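Flaklow
Jan 28, 2019

1/ Flaklow has begun the second stage of its automation program in guest-room linen service. The program covers 63 rooms and is led by Teodoro Galindo.

2/ Lifting and spreading cloth over a bed is the first task under review. Room attendants were consulted before the work began.
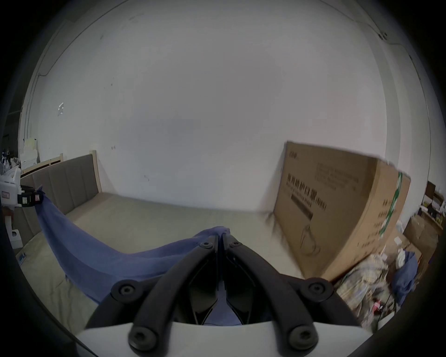 1 min read

3/ A blue cloth is held by two grippers over the mattress. Folds and sagging edges remain the hardest part of the task to automate.

4/ No position will be removed under this program. Attendants who move to inspection and equipment duties will keep their present grade and hours – training is paid.

5/ Staff may send written comments to the Skatenance project office. A further report will follow in September.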